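Kovthorpe Publishes Good Practice Guide for Two-Armed Robots Working With Brush and Paint

Saturday, August 25, 2018

Kovthorpe is delighted to share its first good practice guide for small workshops, studios and classrooms where a two-armed robot handles everyday tools. The guide is called the Pirnholm Guide, after the building where most of it was drafted, argued over and drafted again, and it is free for anyone to read and use.

"Most of the rules we had to work from were written with factory floors in mind, and they are good rules, but they don't say much about a saucer of paint," said Thérèse Lachance, who led the writing. "We wanted something a studio teacher could read over a cup of coffee and then put to use that same afternoon."
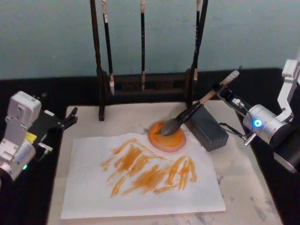
The guide runs to 60 pages and sets out 16 practices, starting with how a table should be laid out before either arm is switched on. Paint dishes should be shallow and sit well inside the reach of the arm that uses them. Spare brushes should hang where neither arm has to pass over them, and an arm with no job to do at that moment should be parked with its gripper open. There is a long chapter on grip (we did get a bit carried away with that one!), covering how firmly to hold a slim handle, where along its length to take it, and how hard a brush tip may be pressed before the arm is told to ease off.

During drafting, the team logged 1,290 brush dips and went back over each one by hand. Of these, 1,173 met every point in the draft, and the ones that fell short did a great deal to shape the final wording, especially the parts about drips, worn bristles and paper that creeps along the mat.

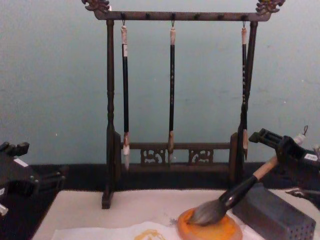

People come first throughout, as they should. Anyone refilling paint or changing paper is asked to stop both arms, wait until they are still, and say out loud that they are stepping in. Every table should have a stop button that can be reached from either side.

Our warm thanks go to Wurnovo, which read three early drafts with great patience, and to the teaching staff at the Nguyen studio, who told us very kindly which pages made no sense to them. Those pages have been rewritten.

A second edition is planned for November, and we would love to hear from anyone who tries the guide before then. Kovthorpe will also hold open reading sessions for groups of up to 16.

Shares 60 | Comments 16

Contact Kovthorpe Press Desk | © 2018 Kovthorpe | Back to top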